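Notebook, shoebox storage trial
November 22, 2021

Picking up from the April pages, where I wrote "boxes are free, so use boxes" and underlined it. I would not underline it today.

The idea on the table is still Skorka: keep the small stuff (cable ends, adapters, the screws that live in mugs) in old shoeboxes on the shelf behind the desks, one number per box, with a list to match. Siham Zein wants it rolled out to both rooms. I want to see a shoebox survive ordinary use first. People talk about them as if they were drawers. They are folded cardboard made to get one pair of shoes home.

Went with the Nike one for the desk tests, the size 7.5, with the lid that flips up on the box and the half-round finger notch in the long side. Pink-red, so at least it won't get lost.

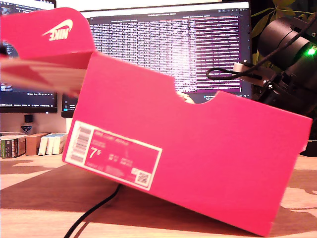 Points so far, in no order:

The notch. Everyone's favorite feature and I don't trust it. It's a hole. Anything short and thin stored standing up will find it as soon as the box is tipped. Fine for adapters, bad for screws.

The lid. A hinged lid can't be put on the wrong box, I'll give it that. But it needs room to swing, and the shelf spacing Yazdani quoted us was worked out for boxes with lift-off lids. Nobody has checked. Before we order shelves somebody should measure with the lid open.

Labels. Siham says leave the maker's label on and write our number next to it. I say cover it. We already had a person looking for box 49 and reading the printed sticker for half a minute. Our list runs 2294 to 2338 for this shelf, and those numbers need to be the only big thing on the end of the box.

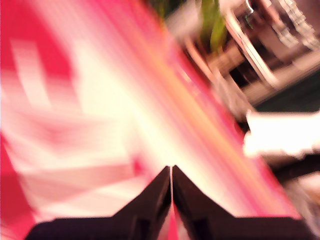

Color. The claim from the Festis folks is that bright boxes get put back more often. They had one office and no comparison, so I'm filing that under nice if true. I do agree it's easier to say "the pink one" across a room. That stops working with the second pink one.

Weight. Not tested yet. I keep hearing "it'll hold" from people who haven't filled one. Plan is to load it with the mixed adapters, leave it for a week and look at the bottom fold.

Cost. Flastetti sells plastic bins, part 3217, and I still think a few of those for the heavy things would save us arguing. Siham thinks I've wanted the bins from the start. Fair – I have.

To do:
Measure shelf gap with lid up.
Tape over the notch from inside, see if the tape stays put.
Ask Yazdani which box size they used for the quote.
Siham to make a blank cover label, large type, number only.

Leaving the list alone until the weight test is done.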